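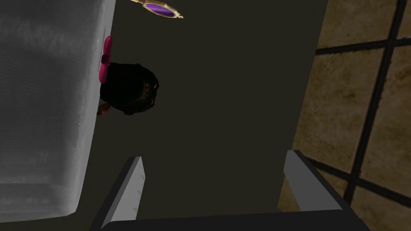 Image credit: Undelell

Getting a deposit back on a flat-pack order I cancelled

I ordered a wardrobe and a chest of drawers from Jellberg in June and paid a deposit of £300. The delivery date was moved twice, so I cancelled by email. They now say the deposit is "non-refundable under clause 16". Nothing has been delivered. Do I have to accept that?

Posted by hallwaylamp, 4 Sep 2026

pesto_and_peas
I had the same with a sofa. Just keep ringing them.
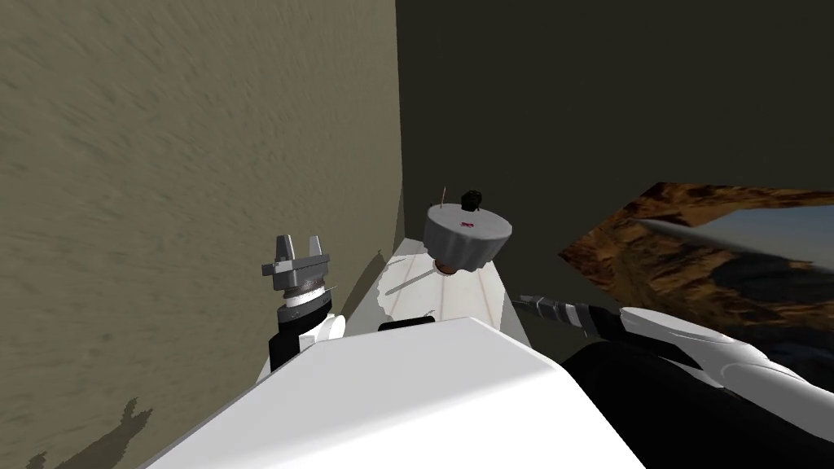 I got mine in the end but it took ages. Ask for a manager.

Tillbridge
Ringing is fine but put it in writing as well. A shop can't always keep a deposit just because the small print says so, and it matters a lot that they were the ones who changed the date. Your letter should have:

The order number and the date you paid
Both delivery dates they gave you and then missed 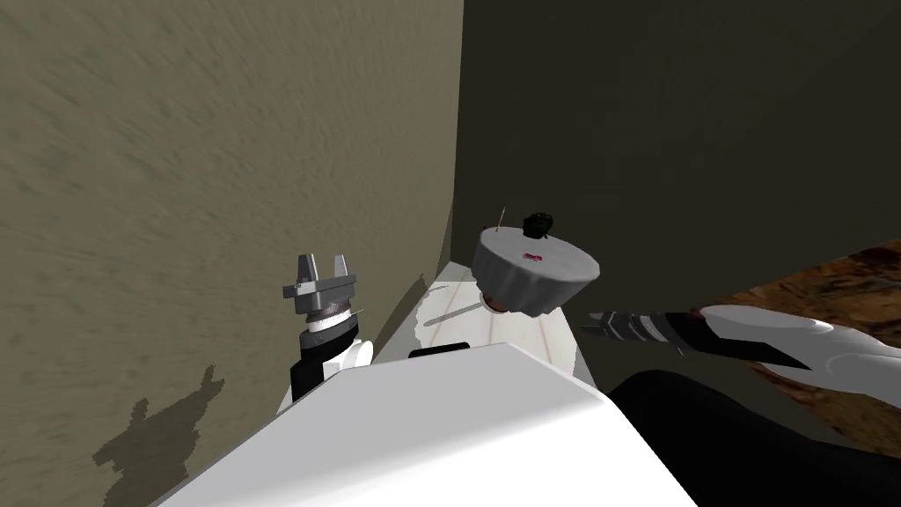
A copy of your cancellation email
The amount you want back and a deadline for paying it

If you paid by credit card, ask the card company about a claim too. It depends on the price of the goods, and mine were £600 so I was covered. With a debit card, ask your bank about chargeback and do it soon, as there is a time limit.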